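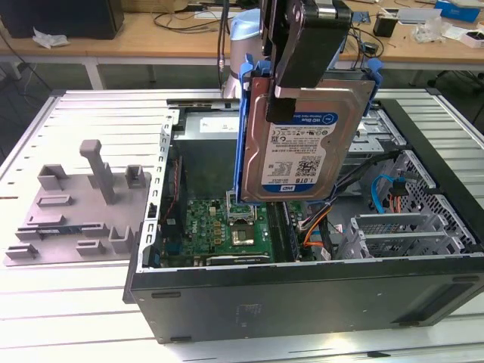

A 1TB WD Blue in its blue caddy, over an open Dell tower

How to move your game library to another drive without downloading it all again

Posted 24 February 2022 by Fadi Atallah

Quick one today as I've had the same question in the inbox all week. Drive full, new drive bought, library is 910 GB, broadband is rubbish. Do you have to download everything again? No. Please don't.

Works for Steam. Other launchers further down, they're fussier.

Before you start

Check your free space. The new drive needs room for the whole game plus a bit spare. Windows will show less than the number on the box, so a 1 TB drive comes up as 931 GB or thereabouts. Normal, nothing is missing.

Pause all downloads and updates. Close any game that's running, and close its own little launcher too if it has one — those like to sit in the tray and hold on to files.

Back up your saves. Cloud saves cover a lot of games but not all of them. Look in Documents, then Documents\My Games, then the Saved Games folder, then AppData. Copy whatever you find onto a USB stick. Two minutes.

Step 1. Get the drive ready

New drive not showing up in File Explorer? Right click Start, Disk Management. It'll ask to initialise the disk. Pick GPT. Then right click the unallocated space, New Simple Volume, keep clicking Next, format as NTFS. Give it a name you'll recognise. Mine's called Flanum, don't ask.

Be very sure you've got the right disk selected. Check the size twice. Initialising or formatting the wrong one is a bad evening.
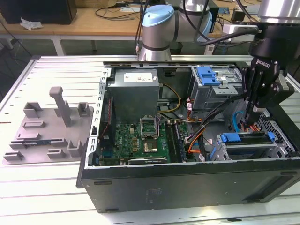

Step 2. Tell Steam about it

Steam, Settings, Downloads, Steam Library Folders. That opens the storage manager. Click the plus sign next to your existing drives, choose the new one, done. Steam makes a SteamLibrary folder on it by itself. Don't make one by hand and don't rename it afterwards.

If you want new games going there from now on, click the three dots and choose Make Default.

Step 3. Move the games

Same window. Click your old drive, tick the games you want to shift, hit Move, pick the new drive from the list.

Then leave it alone. Big open world games take ages, particularly the ones made of thousands of tiny files. I moved Bastdale (103 GB) and had time to cook and eat. Fallumau is much smaller and was still slow.

Do a small game first. Launch it, load a save, check it's happy. Then do the rest. I do them a couple at a time, so if something falls over I know which one to blame.

Don't let the PC go to sleep halfway through. Power settings, sleep, Never. Put it back after.

Step 4. Verify

Right click the game, Properties, Local Files, Verify integrity of game files. It may fetch a file or 2 again, that's fine. If it wants to redownload the lot, stop and see the bit at the end.

Other launchers

Some have a move button in the game's settings, use it if it's there. If there isn't one, the old trick:

Copy the game's folder somewhere safe, outside the launcher's own folders.
Uninstall the game in the launcher.
Start installing it again, this time to the new drive.
Let it get a percent or so in, then pause and quit the launcher completly.
Copy your saved folder over the top of the new one, say yes to replacing files.
Open the launcher, resume. It should check what's there and skip most of the download.

Keep the safe copy till you've played the game at least once.
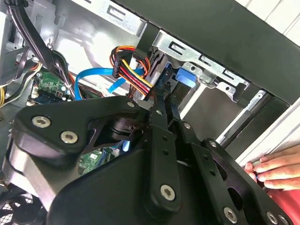
Mods

Mods in the game folder travel with it. Mod managers don't know you've moved though, so open yours and point it at the new path. The Friesen texture pack for Bastdale has its own config file with the drive letter typed in, so edit that by hand in Notepad. Workshop stuff on Steam moves along with the game.

If it goes wrong

Move stops with a disk write error: check free space, then restart Steam as administrator and try again. Antivirus can cause this too.

Game shows as not installed: make sure the library folder is still listed in the storage manager. If the drive letter has changed, change it back in Disk Management.

Steam wants all of it again: quit Steam, look in steamapps on the old drive for the appmanifest file with the game's number on it. It needs to sit in steamapps on the new drive, with the game folder in steamapps\common. Move it accross, restart, verify.

Old drive still looks full: empty the Recycle Bin. Then look for leftover mod folders and shader caches. I got 379 GB back in December doing just that.

Will do a seperate page on moving Game Pass stuff, that's a whole other headache. Comments are open if you get stuck, tell me which launcher and what the error says word for word.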